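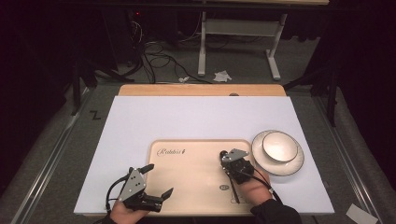 Budbridge Opens Its Handling Lab to Visitors at Fatthorpe

FATTHORPE, January 16, 2024 – Budbridge, which develops automation for kitchens and serving areas, held an open day today at its Fatthorpe lab. Visitors watched staff use hand-held grippers at a table set with a tray and tableware, and could then try the grippers themselves.

The work is part of Kokora, a project that teaches robot arms to set and clear tables. Staff carry out each task by hand with the grippers, and the recordings are used to train the arms. The project has collected 2000 recordings since July.

"People expect to see a robot and they see us moving trays," said Feven Admasu, who leads Kokora. "This is most of the job. A tray has a low rim and it slides, so we practice it a lot." 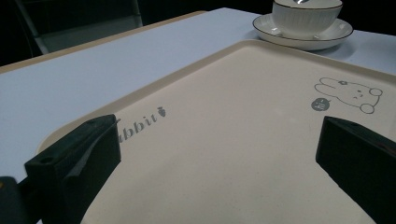
Gripper view of the rabbit tray, with a cup and saucer behind it.

The open day drew 30 visitors in two sessions, most of them from catering firms and colleges in the Ashby area. Each session began with a short talk by Darius Raudsepp, head of engineering, followed by time at the table and questions.

Raudsepp said the first arm trials will take place at the company's Ashby site – a 300-seat staff cafeteria has agreed to provide tableware for them.

A second open day is planned for July. Places are free but must be booked through the Budbridge front office.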